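Packing table: clearing up after the shared lunch

The Predthorpe lunch table gets unpacked and repacked every month, and the November one left a good deal behind. Nhàn Hầu has asked for a short note on how leftovers should go home, so these are the points she and Quyên Tạ agreed on. Please read them before the next lunch on May 23, 2019. 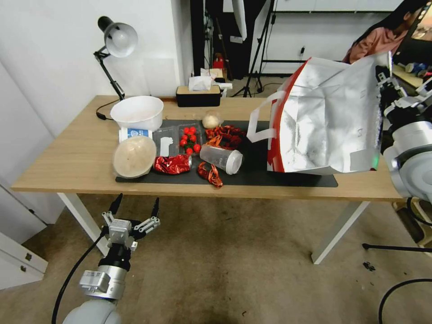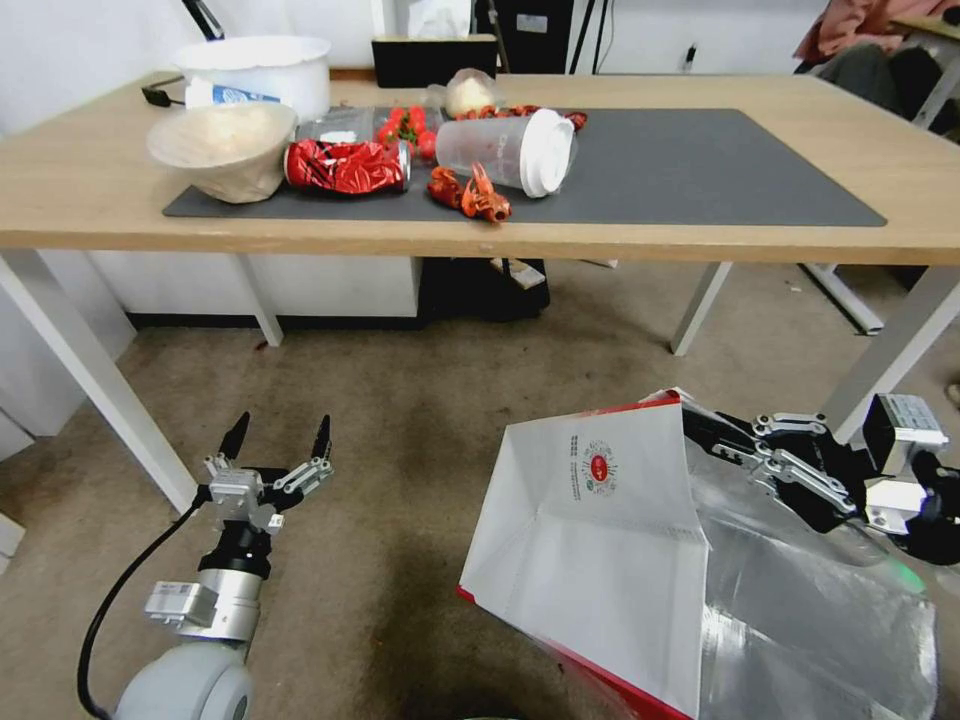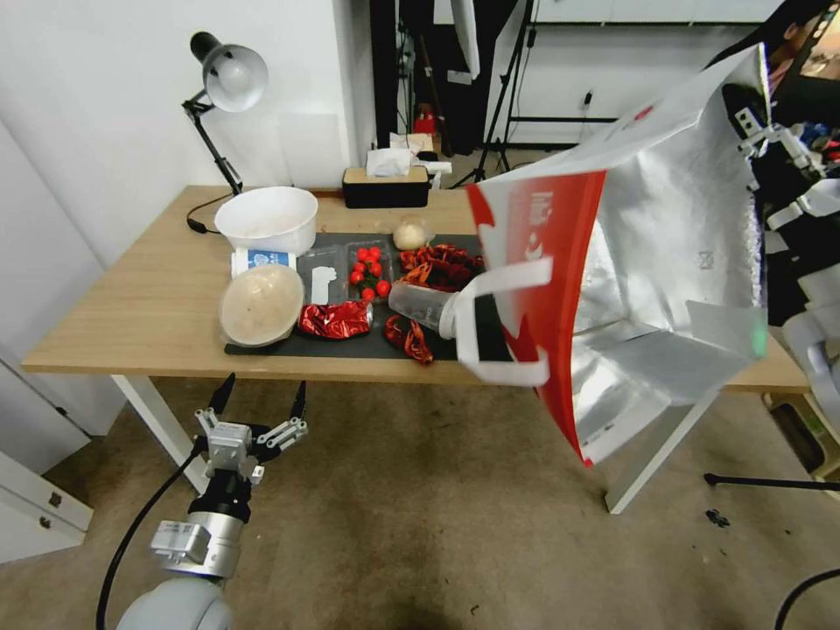
What goes in the bag

The insulated bag is for food only. Buns stay in their wrappers and go in last, on top. Small fruit and tomatoes should be in something with a lid. Last time 3 boxes went home open and the bag needed a full wash. Wipe the silver lining with a damp cloth and leave the bag open overnight before folding it.

What stays on the table

Bowls and lidded containers belong to the room. Rinse them and leave them at the back left corner. The mat can be wiped where it lies. Crushed cans and empty wrappers go out the same evening.

Numbers and money

We served 54 people in November and expect 49 this time. Abimbola Obi is holding $172 for food, and receipts should go to her within the week. Shopping will be done at Vemmont as before.

Bags and lids

Two insulated bags are still out on loan. If you have one at home, bring it back clean and hand it to Nga Võ at the door. Spare lids can go in the drawer under the sink.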